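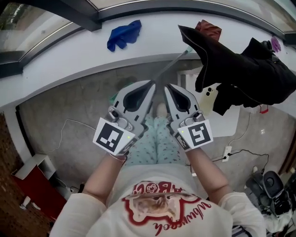
Stellenik handheld grippers: notes after a fortnight

May 18, 2024

I ordered the Stellenik pair in March from Crenshaw, who are still the only shop I have found that will sell the two hands without the arm. The price was 730 pounds, with another 20 for delivery to Pillotham.

The bodies are light grey plastic, each with a square marker card on top and a small green light on the card's mount. The pads are dark, rubbery and teardrop-shaped. They are the best part of the kit. A folded T-shirt can be lifted by one corner without the cloth creeping out, something my old Firkness pair never managed.

Most of my sessions so far have been laundry: pick up, shake out, fold, put down. Weight is fine for the first 20 minutes. After that the wrists notice, the left more than the right in my case, and I now stop at that point and do something else.

Tracking depends on both cards staying in view. Crossing the hands loses one of them, and so does turning a palm fully upwards. The software marks the gap and carries on, but the recording then needs trimming by hand. Bright window light has caused no trouble yet.

Complaints. The manual is 4 pages long and gives no torque figure for the finger screws. The export tool stops at 400 clips per folder - with no warning - and quietly skips the rest. Spare pads are sold only in pairs, and Crenshaw had none in stock last time I looked.

I am keeping them. The Firkness set is boxed up and can go to anyone local who wants to collect it.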